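Kistau is recruiting demonstration operators (part time, hourly)

Posted Apr 28, 2026. Ref. 47

Operators record manipulation tasks in their own homes using a pair of hand-held grippers. The recordings are used to train pick-and-place policies. Current task sets cover sorting and plating of fruit and vegetables.

Duties
Set up the objects listed on the task sheet
Record 100 accepted demonstrations per week, in sessions of up to 3 hours
Keep the target object between the fingers on approach
Label failed grasps and upload the same day

Requirements
Normal use of both hands
Daylight or even indoor lighting
Upload speed of 10 Mbps or better

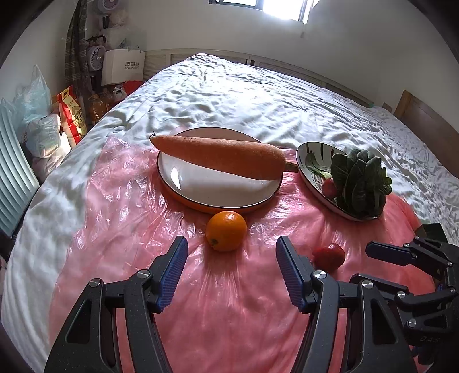 Produce is bought by the operator and reimbursed against receipts. Grippers are shipped on loan and must be returned at the end of the contract. Training is remote and paid at the full rate. No robotics background is needed.

Apply through the Kistau jobs page and quote the reference number.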